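Relabeling the parts shelves, part two

Monday, December 4, 2023

The old labels were printed on thermal stock and had faded to the point where the part numbers could be read only at an angle. I replaced them over the weekend with laser-printed ones on matte polyester. The layout is the same as before: part number on the first line, bin location on the second, no barcode.

Type size was the main decision. I tested 12, 14 and 16 point and settled on 16 for the part number. It reads from the far end of the aisle without glasses. The bin location is set smaller, in the same face. 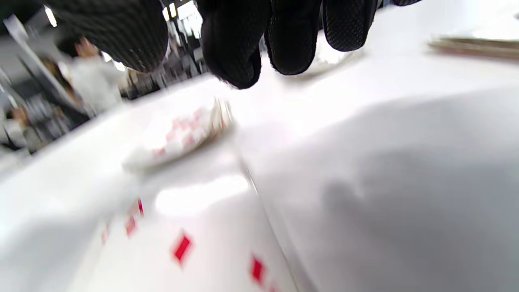 Adhesion was less predictable. The Lokness bins have a slight texture, and two labels lifted at the corners overnight. Wiping the surface with isopropyl alcohol and pressing for a full minute fixed both. The Ballum bins are smooth and gave no trouble.

Boris Dvořáček asked why I dropped the color bands. They duplicated the first digit of the part number, and the yellow one never printed the same twice — so they went.

Still open: the four drawers under the bench, which use a narrower holder. The template needs new margins.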